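Visit report – Grīnberga commercial laundry, 12 November 2024

Two of us, Laimutė Venckus and I, spent the morning at the Grīnberga plant to see how it handles mixed hotel linen. Inese Kütt, the shift manager, took us from the soil dock to dispatch. The plant processes 2965 kg per shift and serves 13 hotels.
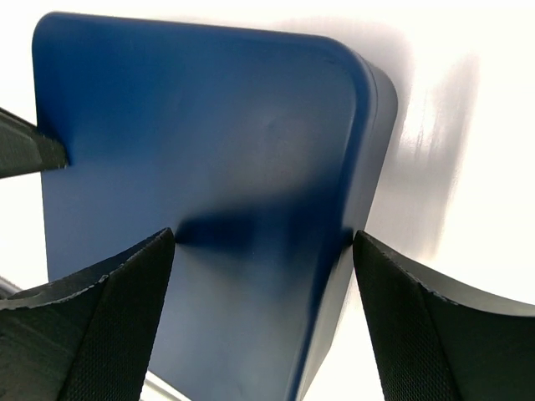 Textile Care Section, Stinis

Soiled linen is weighed on arrival and sorted by fiber and color. Bags over the weight limit are split before loading. Terry goes through a separate line, as its drying time is nearly twice that of sheets. The wash program was changed in spring: the main wash now runs cooler, with a longer hold and a peracetic acid dose. Kütt reported less graying on cotton, but some trouble with sunscreen stains – these still go to rewash.

Rinse water is recovered through a drum filter and reused in the prewash. The heat exchanger was down for descaling, so we did not get readings. Lint collection at the dryers looked better than ours. Screens are cleaned every 2 hours and the time is logged on a card at the machine.

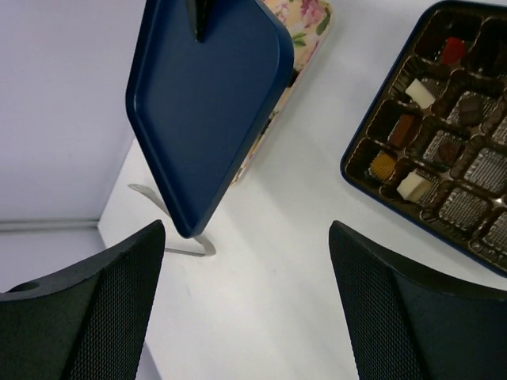
White tabletop, Grīnberga.

Finished sheets are checked by sampling, 200 pieces per shift. Tears under a set length are mended; the rest are cut down for rags. Gintarė Žukauskas will send the rewash figures by hotel. We still need the dosing sheet for the terry line and the supplier's name for the drum filter cloth.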